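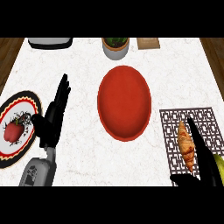 Simulated tray setup with both arms, bell pepper and croissant.

Tray Line Changes: Questions from Staff

When do the arms start?
The Zosmont kitchen goes first, on a Tuesday, with the breakfast shift. Wróbel stays as it is until December.

Is anyone losing hours?
No. The 26 people on the breakfast roster keep their current hours. Two people per shift move from loading trays to checking them, at the same pay grade.

What will the arms do?
Move single items onto trays. Hot drinks, soups and allergy meals stay with people.

Why is so much of this done in simulation?
Galtuvon tries each pickup on screen before we change anything on the line. A croissant is an awkward shape for a hand to hold, so it gets a lot of attention. 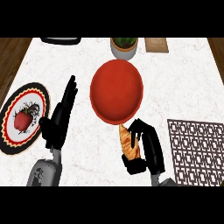 Bread and pastry will be the first items moved over — fruit and vegetables come later.

Do I need training?
Yes, if you work the line. It takes up to 30 minutes and it's paid. Elibariki Laizer runs the sessions in the Avar break room.

Can I stop an arm myself?
Yes. Anyone can press the stop button, and you don't need a supervisor's okay. Tell the shift lead afterward.

Who do I ask about my schedule?
Roya Babaei, at the staffing desk.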